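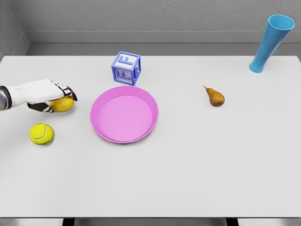
Fathima Pramanik
Energy reporter

Pakance, the state-owned power company, says it made a profit of $37 million last year and that its aging gas plant at Gimau is the reason. Readers of the full accounts may want a second opinion.

Most of the gain came from a one-time land sale to Pavside, a property firm. Take that out and the company cleared $2 million, its weakest result since the plant was refitted. The sale gets a single line on page 56 of the report.

Chief executive Filippos Vlachopoulos called the figures "proof that public power can pay its way." He did not say what Pakance plans to sell next year.

The company also repeated its promise to replace two of the plant's turbines without raising rates. It made the same promise last April, and no contract has been signed.

"They keep showing us the total and skipping the parts," said Dilani Kodikara, an energy analyst at De Haan. Pakance said its auditors had raised no concerns. It declined to release their letter.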